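Prunalis Family Record – README

Version of 14 April 2022. Replaces the file called "final", and the one called "final corrected".

What this is

Biographical notes on people who came from the village of Prunalis or had the misfortune to marry someone who did. There are 158 entries, written by the subjects, their children or, in a few cases, a nephew with a grudge. I collected them, typed them up and put them in one table so that the cousins would stop mailing me the same story in different fonts.

I am Neusa Bragança, entry 42, and I kept my own entry short.

What is in each entry

Name as the person used it. Name as the registry office used it, which is often a surprise to the family. Birth year, birthplace, parents, schooling, posts held, posts resigned from, and a free text field called "life". The free text field is where all the trouble is.

Resignations have their own column because our people love to resign. My great-uncle resigned from the water board, the choir and the board again. Please enter each one separately.

Dates

Birth years before the parish book starts are taken from gravestones or from memory. Where the two disagree I kept the gravestone, on the theory that somebody paid for it by the letter. In 12 entries there is no birth year at all. Leave the cell blank. Do not type 1900, as someone did in the last version, giving us a crop of centenarians. 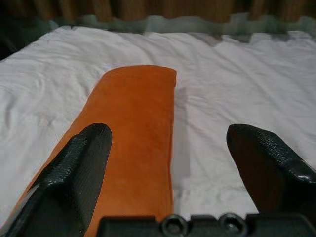 Krešimir Begović wrote back that the rule about gravestones is wrong for his side of the family, where the stone was ordered over the telephone and his grandmother lost nine years in the process. He wants the baptism record to win whenever there is one, and he wants it said that she never complained about the nine years. I have changed her entry and left the rule alone. His objection is in the notes column, all of it.

Titles and honors

"Officer", "Director" and "Doctor" are recorded as claimed. I have not checked them. Montserrat Quezada checked a few on her own initiative and was not invited to the November lunch, so draw your own conclusions. If a title has a letter or certificate behind it, put "seen" in the next column along with who saw it.

Schools are less of a problem. The Zein school kept good lists, and 88 of our people are on them, including two who always said they were self-taught.

Known problems

The Fludach branch is thin. They moved away early and answer letters slowly – Maiara Mendonça has been waiting on one reply through two changes of address, both hers.

Women born before the registry moved to Briditz are mostly listed as somebody's wife. I have put in first names where a daughter or a neighbor remembered one.

Two men share a name, a birth year and an employer. They are entries 12 and 88. They did not get along, so please do not merge them.

Some "life" texts have been cut. I took out medical details of the living, one recipe and the whole matter of the well.

Corrections

Send them to me or to Jussara Amaral, but pick one of us. Give the entry number, the old wording and the new wording. "It's all wrong" has been received and cannot be entered.

Use

Copy it, print it, read it out at weddings if you must. Do not post entries for living people without asking them first. Entry 42 says no.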